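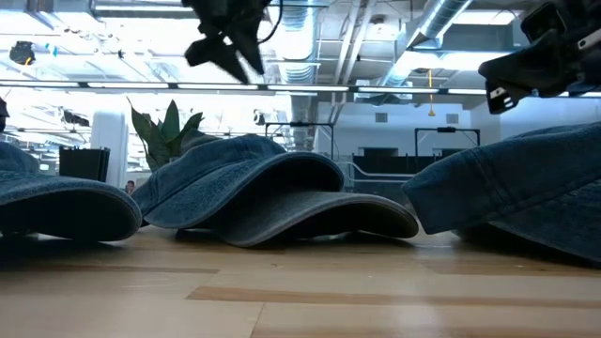 Denim caps on the table.

Giving things away, one year on

I said last February that I would write something once the flat was down to what I use, and it more or less is, so this is that post. It is long and it is mostly about sorting. Anyone hoping for the bread posts can skip to next month.

When my aunt moved into the place at Pesovetti she left me the contents of her house, and for a while I had two of everything. Two kettles, two sets of bathroom scales, two ironing boards, neither of which I had used since my last office job. I put her things in the back bedroom and closed the door. That worked for most of a year. Then the boiler needed replacing, the boiler is in the back bedroom, and the fitter told me he couldn't get to it.

I decided to keep a list. Every object that left the flat got a line in a notebook with where it went. The final number was 1,807. I had guessed it would be more than 2,000, so I was a bit let down, but I was counting a box of screws as one thing and I have been told since that I could have counted the screws.

Clothes were the easiest. I don't have much feeling about clothes. Anything I hadn't worn for two winters went in a bag, and the bags went to the Leung shop on the corner by the bus station, which takes clothes, bags, belts and hats as long as they are clean. They don't take pillows or duvets. They will take a single glove, for some reason. Hats I had always thought I had few of, and I was wrong about that.

Books were harder and slower. I had thought I would get rid of 400 and I got rid of a little over half that. The trouble is that you open them. I spent one whole afternoon sitting on the floor reading a guide to canal locks that I had bought for a holiday we never took. I kept it. The rule I ended up with was that a book could stay if I could say out loud what was in it. A lot of novels went that way, including some I know I enjoyed, because I could not have told you a single thing that happened in them.

The second-hand bookshop gave me 5 pounds for two full carrier bags and seemed to regret it. After that I stopped trying to sell books and took them to the library instead, which has a trolley by the door. Put them on the trolley, don't hand them in at the desk. The desk has to fill in a form.

Furniture I did through Mero, the reuse warehouse out past the ring road. They collect, but you have to be in between eight in the morning and one, and they won't carry anything down more than two flights. I am on the third floor. Yao-tsung Yang from downstairs helped me get the wardrobe to his landing, and they took it from there. It had to go on its side round the bend in the stairs and it has left a mark on the wall that I have said I will paint. I haven't yet. The paint the building uses has been discontinued and the nearest match is slightly greener.

The kitchen I did badly. I threw out things in a temper one evening and then had to buy a colander. I would say do the kitchen in the morning, and cook something first, so you remember what you reach for.

Paper took the longest of all. My aunt kept every bill since she was married, in order, in shoeboxes. I read up on what you have to hold on to and for how long, asked the solicitor, and then shredded the rest over about three weeks with a small shredder that overheats. It does a few sheets, stops, and shows a red light until it has cooled down. I got into the habit of doing a batch while the potatoes boiled. The shreddings are no good for compost if there are plastic windows in the envelopes, so take those out first. I learned that from the allotment people, who were quite short with me about it.

I also found letters, which I have kept, and I'm not going to write about them.

The thing I got wrong was storage. Early on I bought a set of Skorkel boxes with lids, the stacking sort, thinking that I would need somewhere to put everything while I decided. All that happened was that I filled the boxes and stopped deciding. They sat in the hall until autumn. If I did it again I would buy no boxes at all and leave things out on the table or the bed where they are in the way. Having to clear the bed before I could sleep in it got more done than anything else I tried.

A few people asked whether I miss anything. The colander, as mentioned. A blue jug of my aunt's that I gave to the church sale and then went back for, but it had gone. A coat that I saw on a woman at the post office a month later, and it fitted her much better than it ever fitted me.

The back bedroom now has a desk, a chair and the boiler. I've been using it to do the accounts and the window opens again, which it hadn't for years with the wardrobe in front of it. There are still two kettles. One of them is in the cupboard under the sink in case the other goes.

Next job is the loft hatch, and then the wall on the stairs.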